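Speaker notes - cutting a trailer when the effects are not finished

Slide 1. Title.
Say name, say I cut trailers and did the second and third trailers for Onura. Studio has cleared everything shown today except the temp music. Audio stays off for slide 9.

Slide 2. What the audience sees.
Final Onura trailer runs 119 seconds. It contains 65 shots. Play it once without comment. Do not stop for questions.

Slide 3. What we were given.
First delivery was 556 clips from the assembly. Most had no finished effects. The creature was a gray proxy model with no surface detail and no eye movement. Wire removal had not started on the bridge fight. Dialogue was production sound, with the wind machine audible on every bridge take.

Slide 4. Sorting.
I tag every clip with three fields: story beat, effects status, spoiler level. Effects status is a letter, A to D. A means usable today. D means the shot will not exist before the campaign starts. Spend time on the D pile. Editors tend to fall for a D shot, build a sequence on it and lose a week when the vendor confirms the date.

Mention that Stukeck, the effects vendor, sent a status sheet every Tuesday. The sheet was accurate for creature shots and late for cleanup shots. Plan for that difference. Cleanup work looks small on paper and gets pushed down the queue.

Slide 5. First cut.
No creature at all. Built on reaction shots, doors, hands and the radio voice. Test viewers understood the threat but could not say what the film was about. Show the beat chart. Point out the flat stretch in the middle - same shot length, same sound level, no new information.

Slide 6. Second cut.
Creature added in two places, both as proxy. Ask the room to watch the eyelines. The actor is looking at a tennis ball on a pole, and the final creature is taller than the pole. We reframed one shot and dropped the other.

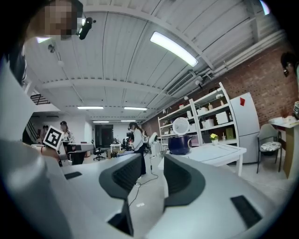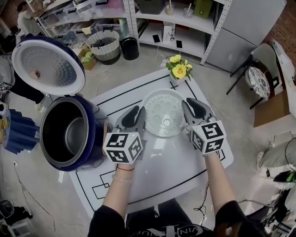

Slide 7. The Hoani problem.
Hoani is the lead character's home planet and appears in the first act only. Marketing wanted it in the trailer for scale. The wide shots were status C. Options were: hold the trailer, use a matte painting, or use the approach shot from inside the ship, where the planet is seen through a window. We used the window shot. It was status B and needed one pass of color. Cost was low and the line of dialogue over it did the work.

If asked about the matte painting: it was made, it was good, it did not match the final light direction. It was used on a poster.

Slide 8. Title card placement.
Three versions tested. Title before the last joke, title after the last joke, title at the end with no joke. The middle version scored best with people who knew the first film. With people who did not, there was no clear difference. Do not oversell this. The sample was small.

Slide 9. Version control.
Walk through the folder layout. Cut number, effects date, sound date, ratings status. Every shot carries its vendor version burned into the lower corner until the final conform. We had one miss: an old version of the airlock shot went out in an overseas master with a visible wire. It was replaced the same day. Show the before and after stills side by side. Pause here.

Slide 10. What carries over.
The same method is in use on Ultell, with a smaller clip count and one vendor. Changes made since Onura:
- status letters are set by the vendor, and the editor cannot edit them
- no D shots in any cut shown to the studio
- sound gets the cut one round earlier
- ratings board submission is booked before picture lock

Slide 11. Questions.
Likely ones: why not use shots made only for the trailer (budget, and fans complain when they are missing from the film), who picks the song (not the editor), how long for one trailer (depends on approvals more than cutting). Leave the beat chart up during questions.

Related sessions
Temp Music and What Replaces It
Reading a Vendor Status Sheet
Teasers Under a Minute
Subtitles and Overseas Masters
Poster and Trailer: Sharing Assets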